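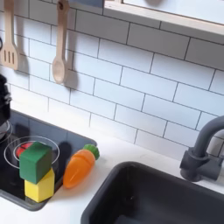 Search this forum Enter keywords Go

Play kitchen backsplash — tile or fake it?

gravelroad
I'm putting together a toy kitchen and I'm stuck on the back wall of it. I like the white subway look with dark gray grout. The frame is a secondhand Plelden with the white counter, and the wall behind the counter is bare board right now. Do I use real tile, a peel-and-stick sheet, or just printed paper under clear film? Budget is not huge. I also need to hang the wooden spoon and the spatula somewhere so they quit ending up under the couch.

tinmitten
Peel-and-stick. I did ours with a Peltent sheet and it took one evening. Wipe the board down with rubbing alcohol first and let it dry. Start at the bottom edge, where the wall meets the counter, and work up. If you start at the top, any crooked cut ends up right at counter level where everyone looks.

oldporch62
I would not put real tile on one of these. It's heavy, the board flexes when a kid leans on the counter, and the grout cracks. Ask me how I know. I have 2 of these kitchens in the basement and the tiled one needs two people to move it.

harborlane
Disagree with oldporch. I used thin real tile on a plywood back and it has held up fine for three years. The weight keeps the kitchen from tipping forward when they hang on the shelf. You do have to use flexible adhesive and not the bagged stuff.

oldporch62
The wall anchor keeps it from tipping. That's what the anchor is for. I wouldn't count on tile for that.

harborlane
Mine is anchored too. I'm only saying it feels more solid.

gravelroad
OK, leaning toward the sheet. What about the stagger? Mine came as squares with straight edges and I don't see how the brick pattern lines up from one to the next without a seam.

tinmitten
Cut along the grout lines with a sharp knife and let the half tiles interlock. Throw the straight edge away. You lose a little at each end, so buy one more than you think you need.

bluepantry
For the spoon and spatula, use small dark hooks and drill a hole near the end of each handle if there isn't one. Put the hooks below the shelf but high enough that the spoon clears the cooktop. Ours hung too low at first and got in the way every time a pan went on the burner.

The stick-on hooks from the Dollar place fell off in a week, by the way. Go through the board with a real screw.

oldporch62
Agree on the screws. Put a scrap of wood behind the board so they have something to bite.

gravelroad
Did anyone do anything about the cooktop? Mine is a black panel with the rings printed on. I'm thinking of swapping it for one that lights up.

bluepantry
Leave it. A printed one with the red in the middle of the ring does the job and there is no battery door to lose. We had a Sundqvist light-up one and it ate batteries.

harborlane
My two loved the light-up one. Depends on the kid.

gravelroad
Sheet ordered, hooks ordered, keeping the printed burners. I'll cut the first row this weekend and report back on the seams.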